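Equipment Plan for the Cup Handling Bench
Final report, student project
Frans Van Acker and Lourenço Azevedo

1. What we were asked to do

Our project was to plan the purchase of a second arm station for the teaching lab. The limit was $3,755, table and spare parts included. The arm itself comes out of the department budget and is left out here. 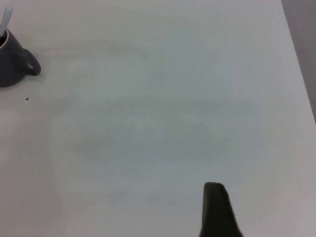

We asked Cilosel and Pastley for quotes on the same list. Cilosel was cheaper on the gripper at $900. Pastley had the better price on cameras, $114 each, and we need 3 of them.

2. Table and test items

The table was the hardest line to settle. Inero sells one with a rail along the back, but it would use up more than a third of the money. 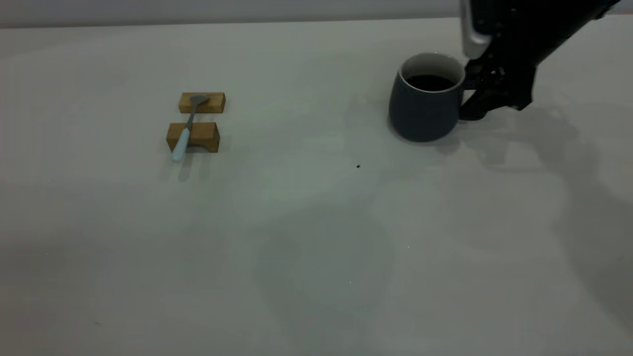 Test items cost very little and should not be bought as a kit. Onu offers a boxed set that repeats what a kitchen drawer already has. A dark mug, a spoon and two small wooden blocks to rest it on give enough to plan a grasping exercise around, and lost pieces are easy to replace. We put the savings into spare finger pads.

3. Order of purchase

Step 1. Order the gripper and pads in October, as Cilosel has the longest delivery time.

Step 2. Order the cameras and mounts together so the screw sizes match.

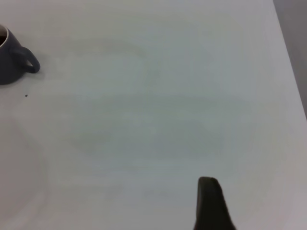

Step 3. Buy the plain table last, after the floor space has been measured again.

4. Still open

We have no price yet for a wrist camera with a faster shutter. Pastley promised one by 02/02/2026. 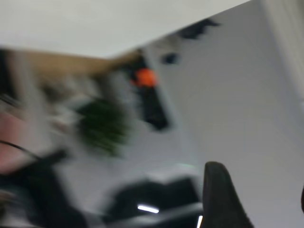 Figure 4. Wrist camera view with motion blur, gripper finger at lower right.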